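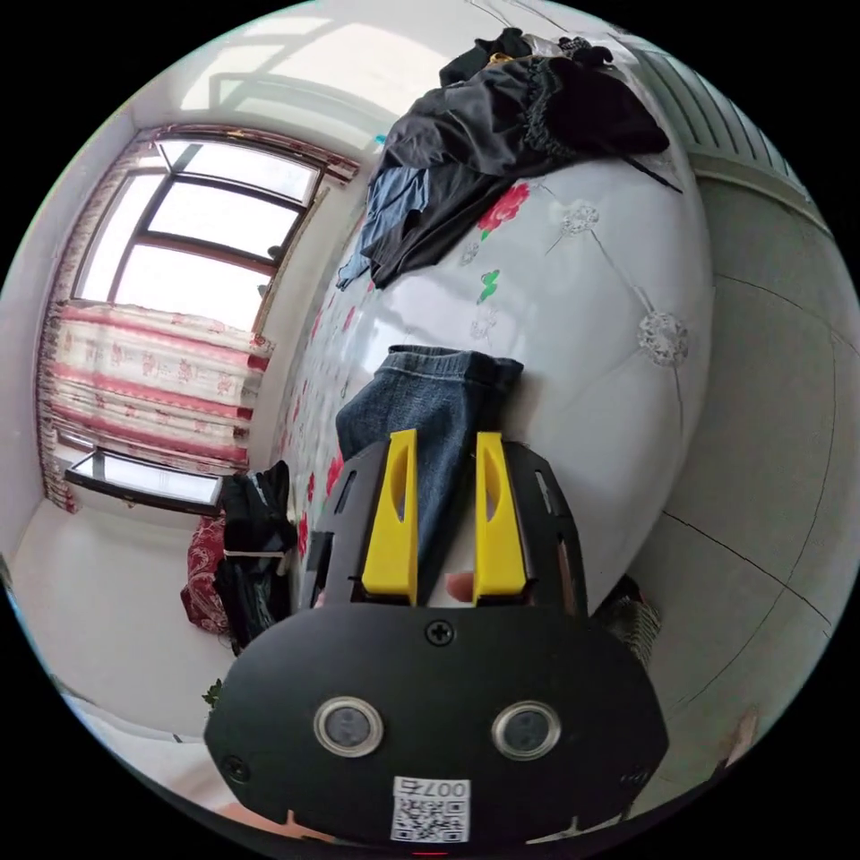

Number 007, the right-hand one, over the jeans.

The call came in before seven in the morning, and the van was still cold when I left Ernport. It was September and there was fog on the river road. The ticket had one line on it: right gripper late on closing, left one fine.

Late on closing can be a lot of things. It can be a finger that rubs on the frame, or grit in the slide, or a trigger return that's gone soft. I had spare springs with me, a tube of the white grease, two drivers and the flat tin where I keep the screws. I also had a loaf of bread from the day before, because the last time I went out to Kornwood there was no place to eat.

The house was at the end of a lane. I knew it from other visits. She let me in and went straight back down the hall without asking who I was, and I wiped my feet and followed her to the bedroom.

They had been folding. The bed was made up with the white quilted cover with the roses on it, and the clothes still to do were in a heap toward the top. One pair of jeans was laid out. She picked up both grippers and showed me. Left hand, squeeze, the yellow fingers closed. Right hand, squeeze, and there was a wait before they came together. It was short. If you'd never used one you'd have missed it.

"It started at 79," she said. "The 79th fold. Before that it was good."

"Did you drop it?"

"No."

I looked at her.

"On the bed," she said. "I dropped it on the bed."

I asked her for the right one and sat down in the hall with it, where there was a hard chair and a lamp. I don't work over fabric. A screw that falls on a quilt goes down into a seam and you never see it again.

I put a clean rag across my knees and laid the gripper on it face up. I took the plate screws out and put them in the lid of the tin in the same pattern they had come from. My old boss at Palamarchuk taught me that. He would walk past your bench and move one, just to see if you noticed, and if you put it back in the wrong hole he let you finish the whole job before he told you.

Inside it was clean. She looked after her tools, I'll say that. There was a bit of blue lint along the slide, the kind denim leaves, and I picked it out with the tweezers. I worked the trigger with the cover off and watched. The left finger moved when it should. The right finger hung for a moment and then caught up.

So it wasn't the trigger. I took the fingers out of the frame and sighted along them against the lamp. They're soft enough to give and stiff enough to come back, and a bad one will usually show you a twist near the slot. These were straight. Then I looked at the link behind the right finger and found the pin had walked out by the thickness of a fingernail. It was touching the wall of the housing on the way in.

A drop would do that. A drop on a bed would do it if it had been done enough times.

I pressed the pin home with the back of the driver and put a new clip on it. I put grease on the slide, less than you'd think, and wiped off what squeezed out. While it was open I changed the return spring too. The log in the lid said it had been put in 195 days ago, and I had driven a long way.

From the bedroom she called out, "Is it bad?"

"No."

"They said at Namholm they'd send a new one if it was bad."

"It isn't bad," I said.

I could hear her moving the hangers in the closet. I closed the plate, started each screw by hand, and ran them down a little at a time so the plate would sit flat. Then I went through the check. Open, close, hold. Open, close, hold. Eight times slow and eight times fast, with my eye on the gap. On the first fast one I thought I saw it hang again and I stopped and did it over. It didn't hang.

The next part is the part I don't care for, which is matching. One gripper can be right and the other can be right and the pair can still be wrong. You squeeze both together and they have to arrive together. I've sent back pairs that passed every number on the sheet because the hands holding them could feel a difference. My own hands are no good for this. They're used to being corrected. It has to be the person who uses them.

I brought it back in to her and stood by the window.

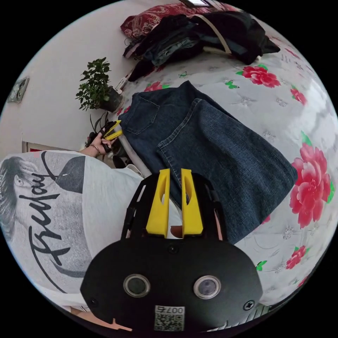

Both grippers at the bed, with the jeans laid across it.

She took the left one and brought it in low by the side of the mattress, near the hem. We tried the right one over the cover, and then on the cloth. She didn't talk while she did it. She pinched the hem and let it go, and pinched it again, and I watched the fingers and not her face.

"The right one is stiffer," she said.

"It's a new spring. The other one's old."

"I don't like it."

"Give it a day."

"I don't want to give it a day. I have that whole pile."

She was right about the pile. I looked at it, and I looked at my tin, and I had one spring left.

I could have told her it was within the limits. It was. I had the sheet in my pocket and could have put it down on the roses and pointed to the line. I took the left one out to the hall and opened it up. The screws went in the lid, in their pattern. The old spring came out a little shorter than the new one when I held them side by side, and I put it in my shirt pocket and fitted the new one, and greased it, and closed it.

When I came back she had started on a shirt with her bare hands. She put it down and took the left gripper, and then the right, and squeezed them both with her eyes shut. I heard one click.

"There," she said.

She did the jeans. One leg over the other, then the waist brought down, then over again. It took her less time than it takes me at home. She set them to the side and reached for the pile, and I understood that I could go.

I wrote it up in the van with the bread on the seat next to me. Pin reseated, right link. Clip replaced. Return spring replaced, right. I sat a minute over the next line because there was no fault code for it. Then I wrote: return spring replaced, left, at user's request.

The office called while I was still in the lane and asked if I could be in Namholm by two. I said I'd have to go by the shop first. I was out of springs.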